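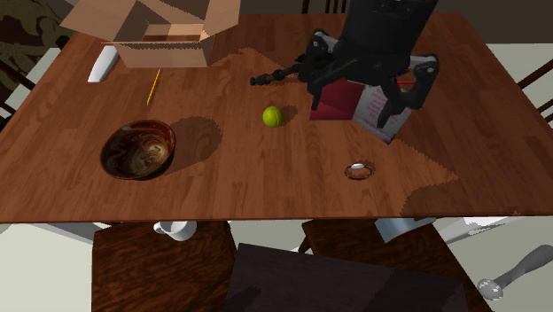 4.2 Gripper trial, dining table scene (sim)

Do this before swapping fingers. Same scene for every gripper or the numbers mean nothing.

1. Load the table scene in Pladden. Reset objects.
2. Set finger speed to 100. Force limit 5 N.
3. Ball first. Open fingers all the way, come straight down, stop with the ball between them.
4. Close. Hold for 200 steps. Log slip.

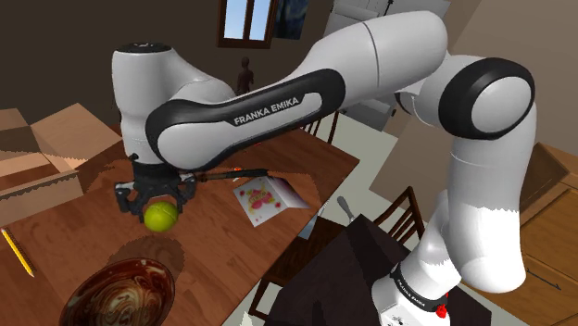 5. Repeat with the box-shaped package, then the pencil. Pencil is the hard one, expect misses.
6. Save as the gripper name, no spaces.

Note: side view and overhead view log seperately. Keep both.

Caution: dont change the arm gains between runs. Ask Kavitha Joseph frist.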